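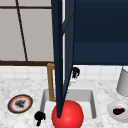 So the robotics club finally got its own server account this winter, and I have been living in the simulator ever since. I signed up at Plurkstead thinking I'd get to solder things (I was promised soldering!) and instead I spend my evenings in a pretend kitchen, teaching a pretend arm to move a red ball across a counter. I love it way more than I expected.

Our team is called Milovico and there are 2 of us on the sim side. The rest are building the real arm for the Carvalho Cup in January, and they get all the good snacks. Our job is to log practice runs so the controller has something to learn from. We're at 2286 now, and 136 of those came from me in one very long sitting with a bag of pretzels.
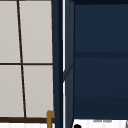
Camera placement has been my big headache this week. The wrist view swings all over the place, and every time I change the mount angle I have to load a bunch of saved views and squint at them. I've started using the kitchen itself as my ruler – if all I've got is window, navy cabinet and just the tip of the brass fixture poking up by the sill, I'm aimed way too high for counter work and I go back and tilt it down. Not very scientific, but it's fast, and I fixed three mounts that way last night.

Next up is the Merkov controller, which has 13 settings and a manual written for somebody much smarter than me. If you've tuned one before, please leave a comment, I'll take any tips at all!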